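## Arbeitstisch Carnlow

Der Arbeitstisch Carnlow wurde von Grovutell für Schulungsräume, Werkstätten und Beratungsstellen entwickelt. Die Höhe lässt sich in vier Stufen einstellen. Das Untergestell ist bei Auslieferung vormontiert. 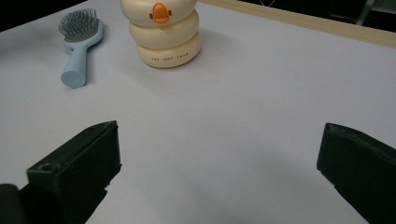
Für die Aufstellung werden zwei Personen benötigt. Die Lieferzeit beträgt in der Regel rund 7 Wochen – bei Sammelbestellungen nach gesonderter Vereinbarung. Ersatzteile sind unter der Bestellnummer 3000 erhältlich.

Ansprechpartnerin für öffentliche Auftraggeber: Tala Issa, Vertrieb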